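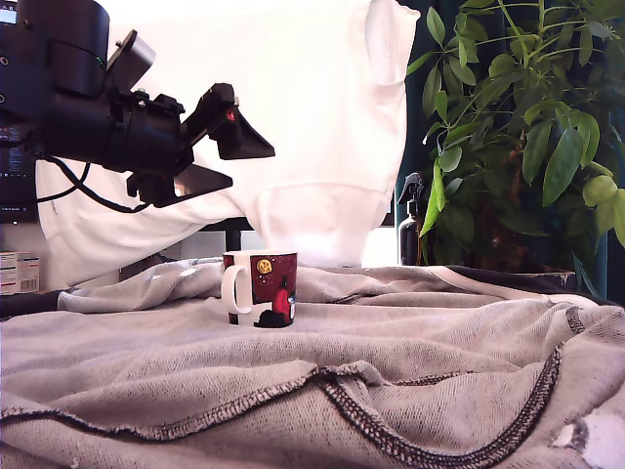
About Pravis

Pravis is a small translation office in Galtham. We translate letters, school papers, contracts and family documents between Spanish, Portuguese, Indonesian, Bengali and English.

The office was started by Zoila Huanca, who came here from Cáceres and worked at first alone, in the evenings, for her neighbors. Now we are a team of seven. Nelly Rengifo is responsible for the legal texts, and Sugeng Halim takes care of everything in Indonesian. Tharushi Mridha reads each translation a second time before it goes to the client. 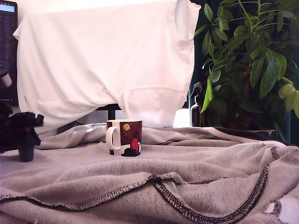
We do not charge for the first conversation. Please bring your document or send us a clear copy, and we will tell you the price and the day when it will be ready. A birth certificate is usually finished in two days – a long contract needs more time, of course.

Every September we also open a course for new translators, with 21 places. Nayeli Alvarado teaches it and answers all questions about it.

You find us at 23 Cluvport Street, second floor. Please ring the lower bell.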